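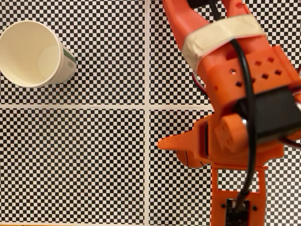 Figure 7.1 A paper cup on its side. The wall tapers toward the closed base.

Chapter 7
What Does a Disposable Cup Cost?

Ask a café owner what a paper cup costs and you will get a price per sleeve. Ask a city waste department and you will get a price per ton. Ask the company that sells reusable cups and you will get a very large number, along with an order form. All three will tell you they have done the math.

This chapter is about how to read such claims. You already know from Chapter 6 that a life-cycle study adds up the effects of a product from raw material to disposal. What Chapter 6 left out is how much room the person doing the adding has to move.

Take the Vurnonley study, which is still quoted in campus newsletters. Its authors, Liis Dambrauskienė and Nahuel Domínguez, followed the cups used in one office building and reported that the staff threw away 3,564 of them in November. That figure is probably sound. The trouble starts on the next page, where it is multiplied by 12 and called a yearly total. Was the building as full in July? Did people drink as much hot coffee? The study does not say, and most of the people who repeat the total have never asked.

A second claim in the same report is weaker still. A reusable mug, we read, "pays for itself" after 91 uses. To get there the authors assumed that each mug would be washed in a full dishwasher and would last for 200 uses. Homa Safavi later reworked the figures with hand washing in hot water, and the payoff moved well past the point at which the mug was supposed to have worn out. Her assumptions deserve the same hard look. She had people rinse for 2 minutes per mug, and I have never met anyone who does that.

So who is right? With the data given, we can't tell. Some readers will find that annoying - I do too - but a made-up answer would be worse.

7.1 Where the Boundary Is Drawn

Every study has to stop somewhere. The forest is usually counted, the truck that carries the logs is often counted, and the road the truck drives on is almost never counted. The line between what is in and what is out is called the system boundary. When you read a report, find the boundary first. If it takes you more than a few minutes to find, be suspicious of whatever the summary says.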